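Hollell Study Room: Your Questions, Answered Again

Can I leave my things on the tables overnight?
No. Anything left after 9 pm goes into the lost property cupboard, where it joins 26 umbrellas and one very good hat.

Are the markers free to use?
Yes, within the building. We bought 158 of them last May and would like to see some of them again.

How should I put the markers back?
In a case, lying flat, caps on. The case can stay open while you work – red, blue and black all get asked for in the same five minutes – but please close it when you go.
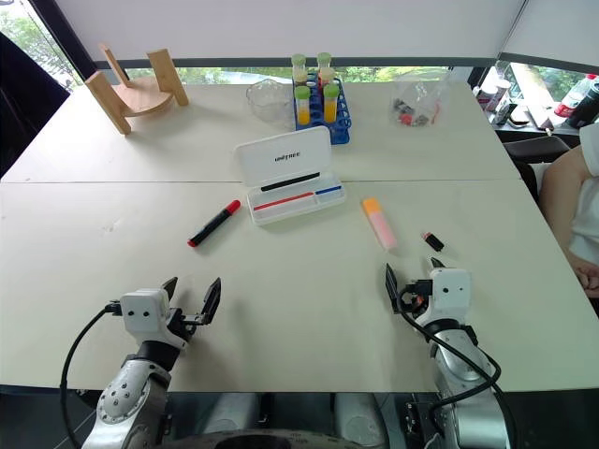 Yasmine Abou Zeid writes that caps should be pushed on until they click, and that a cap resting on the end of a marker is only a hat. We have adopted this as policy.

May I push the tables together?
You may. Lift, don't drag. The floor was done recently and Hurkinside still send us letters about it.

What if a marker has run out?
Put it in the tub by the door. Returning it to the case for the next person to discover is a local tradition we are trying to end.

Who do I ask about anything else?
Vicente Medina, at the front desk until 4 pm. He has heard the one about permanent markers.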